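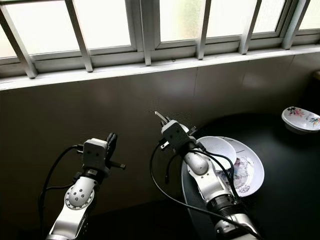 Clearing the table without chipping the crockery

I've been meaning to write this one up for ages, and what finally got me going was my sister-in-law Rania ringing to ask how you get a grey scuff off a white bowl (answer further down, it's easy). We got talking about plates and bowls and how they end up stacked on the table after a meal, and by the time I'd put the phone down I had two sides of an envelope covered in notes. So, crockery it is! White crockery mostly, and dark tables, which I love and which show every single crumb.

Small things inside big things

A bowl sitting in an oval plate is how half my dinners finish. Somebody's had the salad off the platter, the dressing bowl goes in the middle, and off it all goes to the sink. I do it myself and it's a perfectly good way of carrying things, as long as the bowl is sitting flat on its foot. If it's tipped over on its side, stop and right it before you lift the plate. A bowl on its side rolls towards whichever hand is lower, and it picks up speed surprisingly well on a glazed surface. Ask me about the blue one. (Don't, I'm still cross.)

When you right it, take it by the wall and not by the rim. Fingers inside, thumb outside, and bring it up over the foot. Pinching the rim and flicking it upright is how you get those tiny nibbles out of the edge that you only find later with your lip.

If the platter's a big one, slip a folded napkin or a square of kitchen roll under the bowl. It grips beautifully and you're going to wash the lot anyway.

Work out where it's going first

My friend Jonatan Midtbø waited tables for years, and he clears a table for eight while I'm still looking for somewhere to put the gravy boat. His trick is dull but it works: make a landing space by the sink before you touch anything. A tea towel folded in half on the worktop, that's all. Then everything you carry in has somewhere soft to go and you're not balancing a platter on one arm and shoving the kettle along with your elbow.

He also takes the biggest piece first. I always used to leave the platter till last as it was the awkward one, which meant reaching across it for everything else, sleeves and all.

Grey marks on white china

Right, Rania's scuffs. Those pencil-like lines inside a white bowl are nearly always metal left behind by cutlery, sitting on top of the glaze. They look like cracks and they frighten people into throwing good bowls out. Make a paste of bicarbonate of soda and a drop of water, thick like toothpaste, and rub it round with a damp cloth. Give it a minute or two, rub again, rinse. If there's still a shadow, a cream cleaner on a soft sponge will usually shift it, but go gently, and keep well away from any gold or painted edge.

Run a fingernail over the mark first. If your nail catches, you've got a real scratch or a crack, and no amount of rubbing will help. I use those ones for keys and clothes pegs.

Tea stains come off with the same paste. Tomato is more stubborn and I've had better luck with a soak in warm water and washing-up liquid while I get on with something else.

Stacking

I've got 3 stacks in the cupboard and they go like this: flat plates at the bottom, bowls in their own pile next to them, oval platters standing on edge in a rack meant for baking trays. The rack was the best thing I bought all last October. Before that the platters lay flat with everything else heaped on top, so to get one out I had to unload the shelf.

Bowls nest nicely but don't go too high. Four or five is plenty for me. And if yours have a rough, unglazed ring underneath, put something between them, because that ring is what scratches the bowl below. I cut up an old flannel sheet with pinking shears. Ghada Kassab next door uses coffee filters, which is cheaper if you've already got a packet open, and they look quite smart too!

The dark table by the window

I'd never swap mine, but a dark top in front of a big window is hard work. The light comes in low across it and there's every smear you ever made. What I do now:

Crumbs first, dry, with a soft brush or a barely damp cloth. If you go straight in with a wet one you just make paste.

Then a cloth wrung out so hard it hardly feels wet, in long strokes towards the window and back. Going round in circles leaves circles.

Then a dry cloth straight after. This is the step I skipped for years and it makes all the difference. An old cotton pillowcase is better than anything I've bought.

Wipe it standing on the side facing the window, then walk round and look from the other end. You'll spot a bit you've missed, you always do.

Check what your table is finished with before you put any polish near it. Oiled, waxed and lacquered tops all want different things, and a spray that's lovely on one leaves a sticky bloom on another. Try it underneath first.

Feet and felt

Turn your bowls and platters over and feel the base. If it's sandy, that's what's been making the fine scratches on your tabletop. You can rub two unglazed bases lightly against one another, under a trickle of water, until they feel smooth. Do it over a tea towel and rinse off the grit. For heavy platters that live on the table with fruit in, I stick on little clear bumpers, the kind you put inside cupboard doors, and peel them off before the thing goes in hot water.

And lift, don't slide! I say it every time and Elias still shunts the fruit bowl across with one finger to make room for his newspaper.

Next I want to do glasses, the cloudy ones especially, as I've had two people ask. If you've got a method for cloudy tumblers that doesn't involve leaving them in vinegar overnight and stinking the kitchen out, do send it over and I'll give it a go.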